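쿠키를 사용하여 더 나은 쇼핑 경험을 제공합니다. 계속 이용하시면 쿠키 사용에 동의하는 것으로 간주됩니다. [동의] [설정]

Proltport 상품기획실 | 5월

Irnitz 꽃무늬 시트지, 리무버블

벽지를 새로 바르고 싶은데 집주인 얼굴이 먼저 떠오르는 분들을 위한 시트지입니다. 붙였다가 떼고, 삐뚤어졌으면 한숨 한 번 쉬고 다시 붙이면 됩니다. 저희 사무실 회의실 벽도 이걸로 했는데, 회의가 짧아지는 효과까지는 없었습니다.

무늬는 크게 두 계열입니다. Henríquez 계열은 레이스풍 만다라를 크기별로 흩어 놓은 진한 붉은색이고, Brerkari 계열은 가는 줄기에 잎과 작은 꽃이 달린 얌전한 쪽입니다. 둘을 한 공간에 같이 써도 되느냐는 문의가 많습니다. 됩니다. 취향은 저희 환불 규정의 적용 대상이 아니라는 점만 기억해 주세요.

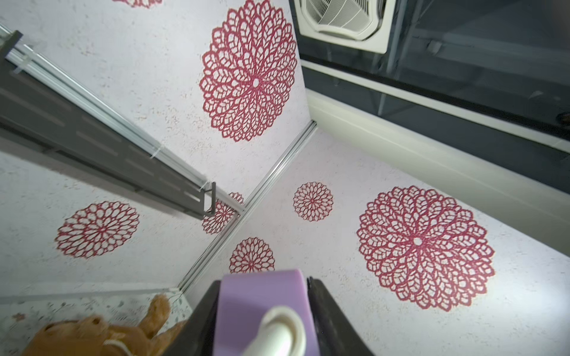
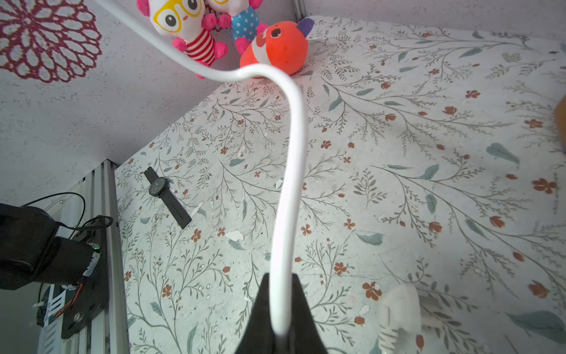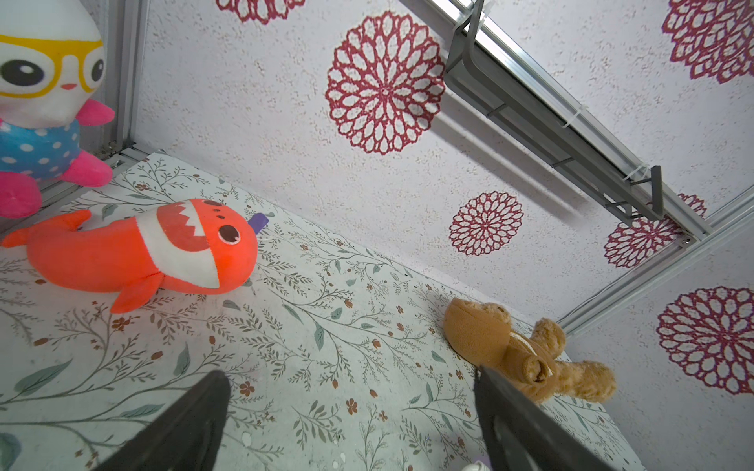

시공은 반드시 마른 벽에 하셔야 합니다. 욕실 문의에는 늘 같은 답을 드립니다. 세면대 위쪽까지는 버티고, 샤워기 옆은 못 버팁니다. "우리 집 샤워기는 물이 약해요"라는 분도 계셨는데, 그건 다른 업체에 문의하실 문제 같습니다.

규격
폭 549mm, 한 롤 길이 2m
무늬 반복 간격 586mm
색상 및 무늬 조합 16종
뒷면 눈금 인쇄, 재단용 칼은 별도 구매

무늬 반복 간격을 한 번 더 봐 주세요. 롤 길이를 벽 높이로 나누어 딱 맞게 주문하신 분들은 대개 두 번째 장에서 꽃이 어긋나는 걸 발견하고, 밤 11시쯤 고객센터에 긴 글을 남기십니다. 무늬를 맞춰 이으려면 한 롤 더 주문하세요. 남은 건 서랍 안쪽에 붙이면 됩니다. 아무도 안 보지만 본인은 압니다.

붙이는 순서는 위에서 아래입니다. 뒷종이를 한꺼번에 다 떼면 시트지가 자기 자신과 사랑에 빠져 떨어지지 않으니 한 뼘씩만 벗기세요. 기포는 마른 수건으로 가운데에서 바깥쪽으로 밀어냅니다. 그래도 남는 작은 기포는 바늘로 살짝 찌르시고요. 모서리는 조금 넉넉히 재단해서 감아 주시고, 드라이어로 살짝 데우면 잘 꺾입니다. 너무 데우면 늘어나서 무늬가 살찝니다.

뗄 때는 모서리부터 천천히, 벽과 나란한 방향으로 당기세요. 실크벽지와 페인트 벽에서는 대체로 깨끗하게 떨어집니다. 합지벽지에서는 벽지가 따라 나올 수 있으니 구석에 한 조각을 붙여 하루 두었다가 떼어 보신 뒤에 결정하세요. 이 문단을 건너뛰신 분의 벽까지는 보상해 드리지 못합니다.

재단한 롤은 교환이 안 되고, 개봉만 한 롤은 됩니다. 롤마다 색이 조금씩 다를 수 있으니 넓은 벽에 쓰실 분은 한 번에 주문해 주세요. 제주와 도서 지역은 배송비가 추가됩니다.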